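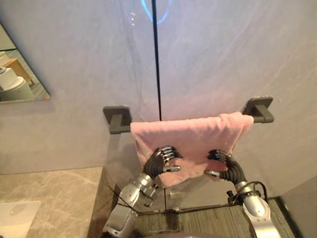 Pink terry towel folded over a wall-mounted bar.

Keeping Bath Towels Soft

Stiff towels are usually a laundry problem and seldom the fault of the towel. Detergent that never rinses out sits in the loops and dries hard. Start by using less of it. Half of what the cap suggests is plenty for a normal load in most homes, and soft water needs even less.

Skip fabric softener on terry. It leaves a coating, and a coated towel pushes water around your back without picking it up. If yours are already coated, run them once on warm with a cup of white vinegar and no detergent, then again with nothing added. Don't mix vinegar with bleach.

Wash towels by themselves. Zippers and hooks pull loops, and dark shirts leave lint. If a loop does get pulled, snip it level with small scissors. It won't run the way a knit does.

Shake each towel hard before it goes in the dryer and again when it comes out. Medium heat is enough. Take them out as soon as they're dry — another 20 minutes makes them scratchy. Line-dried towels can go in the dryer for a few minutes at the end.

Between washes, hang them spread out on a bar. A hook bunches the fabric and the middle stays damp until morning. If a towel smells sour by the next day, the room needs more air. Leave the door open after showers, or run the fan longer.

We wash ours after every three or four uses. Hand towels get changed more often, and more often still if someone in the house has a cold.

Check the bar while you're at it. If a bracket wiggles, tighten the small set screw, often found on the underside of the post. If the plate itself moves, the anchor has probably worked loose in the drywall and should be replaced with a larger one.

Old towels make good car rags. Cut off the hems first, as they can scratch.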